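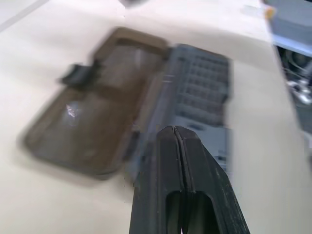

2. Setting up your Drusness bee hotel

Search guides... Go
2 min read

Native bees are wonderful tenants, and a good spot makes all the difference!

2.1 Choose a sunny wall or post that faces the morning light. By 9 am the front should be in full sun.

2.2 Fix the Valtetti bracket at chest height. Check it with a level and do up both screws firmly (a hotel that swings in the wind stays vacant).

2.3 Slide the nesting block onto the bracket until it clicks, tunnels tilted slightly down at the front so rain runs out.

CAUTION: Never spray insecticide near the block, and don't oil or varnish the tunnel openings. 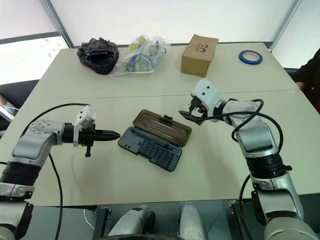
2.4 Plant for your guests. The Pathirana seed mix has 11 flowering species and gives colour for months, which the bees just love. Sow it within 21 metres of the hotel and keep the soil damp until seedlings show.

2.5 Leave a patch of bare ground nearby for the species that dig their own nests.

NOTE: Mud-capped tunnels are occupied. Hooray! Leave them alone until spring. For Tastulach blocks, see section 9.

11 shares | 2 comments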